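Elness Public Library Service: In Conversation

The Garg Reading Room reopens to the public next month after a closure of 8 months. Zofia Cieślak has managed the library at Elness for most of her working life, and she spoke to us in her office on the first floor about the local history collection, the new opening hours and the question of what a town library ought to keep.

Ms Cieślak began with the collection itself. It was formed from the papers of two closed parish schools and the records of the Damdale canal company, and it now holds 739 bound volumes. "Most of it came to us in tea chests," she said. "The canal ledgers had been in a boathouse. We spent the first winter drying paper and the second one finding out what we had." 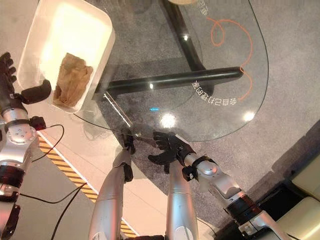

Who may use the Reading Room?

Any resident of Elness or Damdale with a current library card may use the room without charge. Visitors from elsewhere are asked to write in advance and to bring proof of address.

The rule on written requests has been criticised in the local press, and Ms Cieślak accepted that it slows matters down. "We would like to offer the same service to everyone who comes through the door," she said. "With the staff we have, a letter allows us to bring the right boxes up from the basement before the reader arrives. Last January a gentleman travelled from the coast to see the tithe maps and they were away at the binder's. I should not like that to happen again."

She was asked whether the ledgers would be placed online. The service has copied the earliest of them, and the remainder will follow as funds permit. She does not regard this as a replacement for the room. Readers of the canal papers, she noted, tend to find what they need in the margins, where the toll clerks wrote about the weather, their wages and one another.
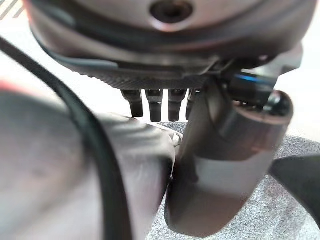

ELNESS, Thursday, August 23, 2018

Our second meeting took place after the shelving had been delivered. The catalogue was by then the chief concern. Previous lists were arranged by donor, and a reader interested in a single street might have to consult several of them. The new catalogue is arranged by place and then by year. It has 800 headings, including one for Gomik, the hamlet lost when the upper reservoir was filled.

"People ask for Gomik more than for anything else," Ms Cieślak said. "They have a grandmother's name and very little besides. We have the school register and the chapel accounts, and often that is enough to begin with."
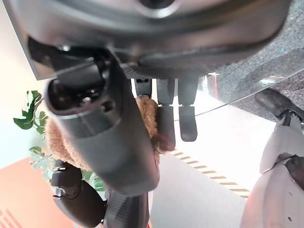
Zofia Cieślak

"I was appointed as a junior assistant and was told that local history was a matter for the retired. That was never my experience. Our busiest day is Saturday, and the readers are of every age. Schoolchildren want to know who lived in their house. I have always thought that a perfectly serious question."

On the matter of opening hours she was more guarded. The room will open on 4 days each week, one fewer than before the closure. Evening opening has been withdrawn. Ms Cieślak said that she had argued for keeping one late session and that the decision would be reviewed in the spring, once attendance figures were available.
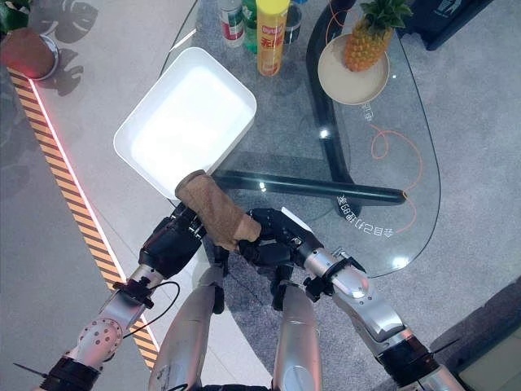

She would also like to see the lending limit for reference copies looked at again, as the present limit was set when the library held a single copy of most local titles. Duplicates of the parish histories have since been bought, and some of them could reasonably be taken home for a weekend.

Requests to consult the canal company records should be addressed to the Reading Room desk, giving the volume and year where these are known.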